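Lightfoot wrist-worn capture kit, reviewed after one season at Flanditz
Posted 2019-08-15

Flanditz packs mixed soft goods, and the sorting arm on line 3 learns its picks from recorded hand motion. Until June an integrator, Plerker, came in to do the recording. The Lightfoot kit moves that job to our own packers. This review covers the kit and what it did to the shift plan.

Hardware. Wrist strap, back-of-hand assembly, marker cube, cable. Fitting takes up to 5 minutes for a new user. The strap holds position well. The cable is the weak point - it needs slack along the forearm, and the supplied length leaves a pile on the table.

Software. Kullon import works without conversion. Sessions with the cube turned away from the camera are rejected, with no partial recovery.

Effect on the work. A packer now records for 40 minutes at a time, seated, and then returns to the line. Two positions were rewritten to include recording. Pay grade went up one step for both. Packers decide which grasps are worth teaching, a decision that used to sit with Plerker. The drawback is monotony: the same pick is repeated until the set is full, and wrist fatigue was reported on long sets.

Verdict: 3 out of 5. Good data, poor cable management.
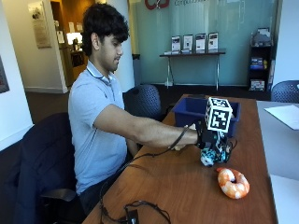
Cables at the table.
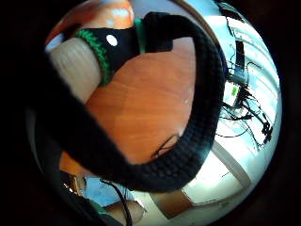 Does the kit reduce the number of packers needed?
Headcount at Flanditz is unchanged. Hours moved from the line to recording, and the arm took over the night picks.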